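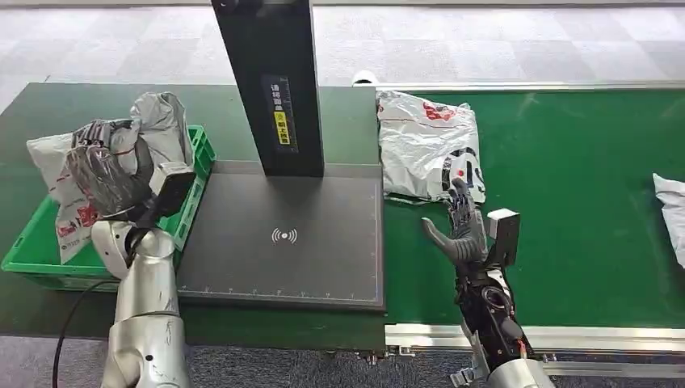 The scan table, with the green crate on the left and the belt on the right

packratpam
Posted Saturday, October 3, 2026

Okay, parcel people, I need opinions. I'm setting up a little sorting corner for returns (the Bedton shop, if you remember my September rant) and I want it laid out pretty much like this. Crate, then the black pad with the ruler marks, then belt, all in one line. My question is the crate. Soft poly bags crumple down into it and then I'm smoothing every single one before it'll scan. Do I ditch the crate and use a flat tray?

tapegun_terry
Keep the crate. I do 100 bags on a slow day out of a slotted one just like that green one and the sides hold everything upright. A flat tray means bags sliding onto the floor. Ask me how I know.

Mulugeta Bogale
Have to disagree with Terry. Deep crates are great for boxes and lousy for poly bags. I switched to a shallow Zevham tray at Aderwood and my wrists thanked me. It cost 30 dollars, and that was with the lid I never use.

packratpam
Ha, so one vote each! Terry, how full do you fill yours?

tapegun_terry
15 bags, tops. More than that and the bottom ones come out looking like used gum wrappers. And lay them label up on the belt, folds pressed flat! 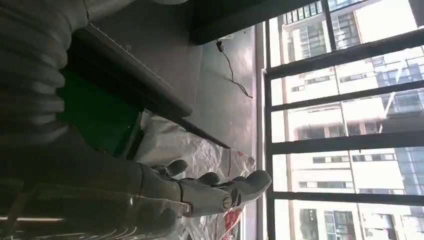

Floor side, clear plastic and a black cable

rosalind_k
Can we talk about the floor, please? Clear plastic on a smooth floor is a skating rink, and I'd want that cable run along a wall or taped down before I carried anything across there. I hung a Rätsep bag holder off the end of my bench and all the loose wrap goes straight in.

tapegun_terry
Eh, I sweep at the end of the shift. Stopping for every scrap kills your rhythm.

rosalind_k
So does a sprained ankle, Terry.

Mulugeta Bogale
With Rosalind on this one. Cable first -- the plastic takes 30 seconds to pick up.

packratpam
Fine, fine, cable clips are going on the list :) I think I'll try the crate half full for a week and borrow a tray to compare. Mulugeta, is yours the one with the rolled edge or the straight one?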